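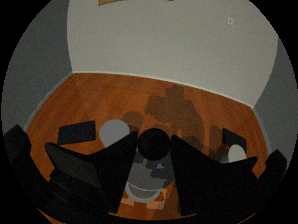
Dorutthorpe Community Workshop – Finishing Bench

23 April 2025

Second go at the shellac on the Lustville sideboard top. Sanded back with 320 first because the coat I put on before lunch yesterday had gone cloudy near the back edge. Pretty sure that was the meths and not the flakes, as I'd used the dregs of the old bottle (it had been sitting with the cap half on, my fault!). Opened a fresh one and mixed a new jar, a bit thinner this time.

Three passes with the rubber, going with the grain, then left it alone for an hour. Much happier. The bloom hasn't come back so far and the colour is lovely and warm, though there's still a dull patch near the left-hand hinge that I keep fiddling with and really shouldn't.

Ingrid Tran came by and reckons I'm loading the rubber too heavily. She's right, I can feel it drag on the turn. She squeezes hers out on a scrap of card first, so I tried that on the underside of the drawer front and it glided – no ridges at all. Will do the same on the top tomorrow.

Stock: down to one bag of the blonde flakes, and the Onishi scraper wants a new burr. We have 14 sheets of the 320 left, which won't see us through the chairs as well. Zodeck say they can deliver more but want a minimum order, so if anyone else needs abrasives please write it on the board by the sink.

Still to do: wax the runners, find the missing escutcheon pin, label the new jar with a date. Old jar is on the top shelf with a cross on the lid, please don't use it on anything that matters.

Contact the workshop | © Dorutthorpe Community Workshop | Back to top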